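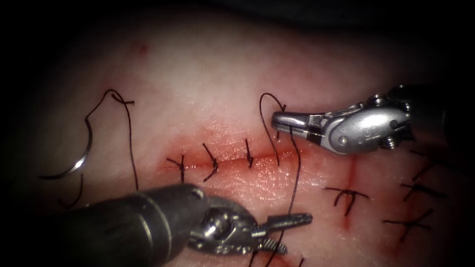
Silicone batch notes, pads for the suture bench

July 22, 2025

Home | Notebook | Materials | Protocols | Contact

Poured the third formula this morning with Po-yen. Base is the Uvora soft grade, thinned with 20 percent oil by weight. Mixed by hand for 3 minutes, then into the vacuum pot until the bubbles stopped rising. Scale drifted again, so I zeroed it between parts.

Total pour was 385 g, a little short for the large tray. Halyna K. wants the pads thicker at the edges, where the clamps bite. Will raise the rim on the mold before the next pour.

Old batch: the top skin tears too early when a stitch is pulled tight. Lenuța thinks the mesh layer sits too deep. She cut one of the spares open and found it nearly on the bottom -- it must have sunk while curing. Try letting the first layer go tacky before laying the mesh.

Viscosity of the base at room temperature came out at almost 3,000 on our meter, higher than the last can. Keep the can number with the sheet.

Pigment: one drop less of the pink. Red dye for the fluid is running low, Pao-chu to reorder.

To do
- sand mold rim
- label spares by batch
- ask Skismont about finer mesh, delivery before October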